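Buying a delivery robot on a school budget

I went in expecting to talk about batteries and sensors. We talked about curbs for the first half hour, and then about money for two hours after that, and I drank far too much coffee.

The person across the table runs operations at Lundbridge, a training college that wants a small wheeled robot to carry parcels, lab supplies and lunch crates between its buildings. I promised to leave names out, so it's just "the operations manager" from here on. The purchase has been in planning since May and nothing has been signed.

"Everyone starts with the robot," the manager told me. "They send you the brochure, you fall in love with it, and then you find out your door is too narrow." So the first thing Lundbridge paid for was a tape measure and a very long walk. The main delivery route came out at 193 meters one way, and the manager can recite every crack in it (I know, I heard them all).

I asked what the walk had changed. Wheels, mostly. The cheapest machine on the shortlist was built for indoor floors, and it went off the list that same afternoon. "Rough concrete eats small wheels. I priced replacement sets at 140 dollars each, and I wasn't going to buy them every couple of months."

Then there's light. I'd never thought about it before, but strong sun and tree shade on the same stretch of ground can be a real headache for a machine that steers by camera, and the manager now asks every seller for a trial at noon – no noon trial, no second meeting.

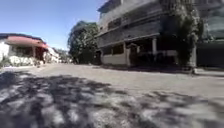 Pavalach, who read my notes before I wrote this up, thinks the whole thing should be rented for a year first, and says a lease would have shown up the wheel problem without anybody measuring anything. I passed that on. The manager laughed and said they'd looked at it twice.

"Rental is great if you know you're giving it back. The quote we had was 600 a month, and the training and the mapping were extra. I'd be paying for someone to learn my campus and then leave with it."

Two sellers are still in the running. Bita has the sturdier machine and the slower repair times. Hrytsenko has a lighter one, with a swappable battery and a service desk that picks up the phone, and I got the feeling that the phone part counts for a lot! I asked straight out which one was ahead and got a shrug and a refill.

What surprised me most was the line in the budget called "ground work." It's set at 2,000 dollars and covers a ramp at one doorway plus patching the worst dips. "That's the first thing people wanted to cut," the manager said. "I told them fine, then cut the robot too."

There's also a charging spot to sort out, and it needs to be under cover with an outlet close by. The favorite location is currently full of folding chairs, and moving those has become its own little project.

Before I left I asked what advice would go to another school just starting out. The manager thought about it for a while. "Ask what it costs in year three. Get the answer in writing, with the battery in it. And go walk the route pushing a loaded cart, because you'll feel every bump in your wrists."

The next trial is planned for after the summer break, with both machines carrying the same crate. I've asked to come along.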